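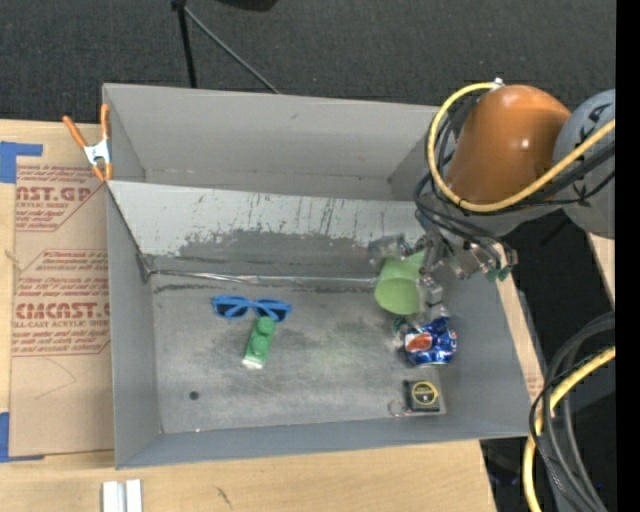
Why does the gripper lose its hold a second or two after it closes, when the force reading says it should be fine?

The most common cause is a controller that drops to its holding current before the fingers have finished settling around the object. Raise the settle delay first, and only then start looking at pads, cables and mounting screws.

Ticket: Gripper comparison, intermittent release after close
Opened by: Olesia Fedoruk
Assigned to: Wai-kit Su
Opened: Sunday, November 21, 2021
Status: Closed, with one item carried over

Olesia Fedoruk wrote:

Hi Wai-kit, and sorry to land this on you over a weekend, but I wanted to get it all down while I still remember the order I tried things in. We are comparing the Skokden three-finger hand against the old Nigam parallel jaw, same arm, same Plakico controller, same divided bin. The job is to pick from the front half and put down in the back half. The Nigam is slow and a bit dull but it does what it's told. The Skokden closes beautifully, lifts, gets partway to the divider, and then on some picks the fingers just relax and the thing falls back in.

It doesn't do it on everything. The tape measure has never dropped, which surprised me with the weight of it. The green cup drops a lot. The sunglasses drop now and then, and the crushed soda can is hard to call because I can't always tell a release from a bad grab. The toy block is fine if it gets picked across the middle.

What I have tried so far:

Power cycled the controller and the hand, in both orders.
Swapped the tool-side connector for the spare.
Raised the grip force from 40 percent to 60 percent. The cup still dropped, and now it squashed first, so I put it back.
Wiped the finger pads with alcohol and let them dry over lunch.
Slowed the arm to half speed on the lift. Maybe a little better? I wouldn't swear to it.

No faults in the log at all, only a normal "object held" followed by a normal "object lost." Happy to run anything you like, I'm here until the evening and the coffee is good.

Wai-kit Su replied:

Thank you for such a tidy write-up, Olesia, it saves me asking half my usual questions. The order of those two log lines is the useful part. If the hand had been commanded open you would see an open request in between, so I don't think your program is doing it. Could you send me the current trace for a dropped cup and for a tape measure that stayed put? In the Plakico panel it's under Tool, then History, then Export, and please tick "include motor current" because it is off by default and I forget it myself nearly every time.

Also, would you check how the cables are dressed along the arm? When the wrist turns toward the back compartment they want enough slack to follow it. A tug at the wrong moment can look a lot like a release.

Olesia Fedoruk wrote:

Traces attached, both of them (the first export had no current in it, exactly as you predicted, so ignore that one). On the cables, I jogged the wrist through the full move by hand with the arm in slow mode and watched the black bundle and the yellow one the whole way. There's slack at every point. I wiggled them at the connector while the hand was holding the cup, too, and nothing happened, the cup stayed where it was. I feel fairly good about ruling that out.

One more thing that may or may not matter. Everett Ambrose stopped by and asked whether the drops happen at a place or at a time, and I hadn't thought of it that way. So I had the hand grab the cup and simply sit there, arm parked, no motion. It let go anyway! I did it again with the arm up high and it let go there as well. So it's a time.

Wai-kit Su replied:

Please thank Everett for me, that was a lovely question and it just cut the work in half.

I've been through both traces. On the tape measure the current climbs, levels off, and then steps down to the holding value. Nothing odd there. On the cup the current is still climbing when the step down comes. The cup gives a little as the fingers press it, the fingers keep creeping in, and the controller decides the grip is done before it is. From then on it is holding at a current that was worked out for a grip that never quite finished, and the fingers back off.

The setting you want is called Settle Delay. It ships at 2, which is in tenths of a second, and it was chosen with stiff parallel jaws in mind. That would explain why the Nigam has never complained. A hand with linked fingers and soft pads needs longer. Would you try 16 and leave the force at 40?

You will have to save it to the tool profile as well as the running settings. If you only press Apply it goes back to the old value the next time you change tools, and then we both have a confusing morning.

Olesia Fedoruk wrote:

Changed it to 16, saved to the profile, changed to the Nigam and back again to be sure it stuck, and it did. Then I ran the cup over and over with the force at 40 and it held every time, parked and moving. Sunglasses the same. I'm so pleased, I was getting ready to take the hand apart.

The can is still not right, but I think that's a separate problem. Two of the fingers land well and the third one lands on a fold and slides along it. It's lost before the lift has even started, so the log shows "no object," which is a different message from the one I opened this for. Should I keep it on this ticket?

The longer delay does add to each pick, as you'd expect. Soledad Kowalczyk is keeping the comparison sheet and wanted to know if it's fair to give one hand a longer delay than the other. My feeling is yes, each gripper should be tuned the way its owner would really run it — but I said I'd ask you.

Wai-kit Su replied:

I'd agree with you on the fairness question. Put both delay values in the sheet next to the cycle times so that anyone reading it later can see what they are paying for. If Soledad would like a second column with the two hands on identical settings, that's no trouble to run, but I wouldn't use it to choose between them.

Let's give the can its own ticket. I suspect the approach angle, and I would like Mavis Tillman to look at it, as she did the grasp planner settings for the Vundodham cell back in April and ran into something similar with bent tins. I'll copy over your note about the fold so you don't have to type it again.

Resolution: Settle Delay on the Plakico controller raised from 2 to 16 for the Skokden profile. Grip force left at 40 percent. Cable slack and connector checked, no fault found. Nigam profile unchanged.

Carried over: third finger sliding on crushed can, to Mavis Tillman.

Olesia Fedoruk wrote:

All good to close from my side. Thank you both, and thank Mavis in advance. I've put the new delay value on a sticky note on the controller door until the profile sheet gets reprinted, so please don't peel it off.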